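October 5, 2020

Mini fridge day! Been putting this off since January. Vesna Georgiou wanted it out of the corner and I wanted somewhere to keep lunch, so fine. Ceiling lights on, sleeves down, go.
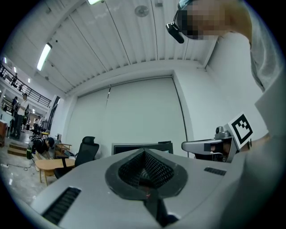
Under the ribbed ceiling, mezzanine lights on too.

Measured the gap first - 30 inches, plenty. Then spent 17 minutes looking for the tape measure agian to check the door swing.

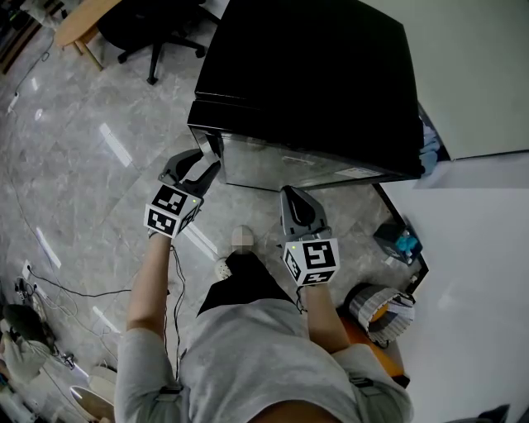
Still need a longer cord, and the shelf from Katetti isnt here yet. Sodas go in first. Azra V. gets the bottom shelf, she asked. More tomorow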